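Ravinder Vachon manages acquisitions for Nolten, a small firm that buys older rental buildings and holds them. The most recent is a former textile office in Girnville, bought in November for conversion to furnished lets.

The purchase was structured through a separate company, Drunarura, which holds the title and the loan. "Each building sits in its own entity," Vachon said. "If one has a problem with a lender, the others are not exposed to it."

The building has 703 square meters of lettable space over two floors. Vachon's first task was the change of use, which the town granted with conditions on parking and fire separation. "The stair had to be enclosed. That took out a unit we had counted on, so the model was rerun before we signed."

Projected rent is 2,596 a month for the ground floor, net of management. Vachon allows for voids of up to 2 months a year on the upper floor, where tenancies will be shorter. "Agents will quote you full occupancy. I do not put that in a spreadsheet."

Nava, the letting agent, will handle check-ins and deposits under a fixed fee – a point Vachon negotiated for some time. "A percentage fee rewards turnover. We would like people to stay."

Asked about financing, Vachon said the loan is interest-only until the works are signed off, then amortizes. The rate is fixed for the first term.

"After that we refinance or sell," Vachon said. "The documents allow either, and the valuation will decide it."
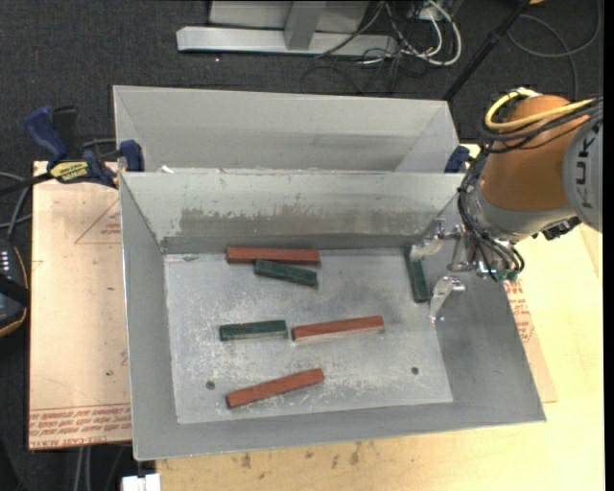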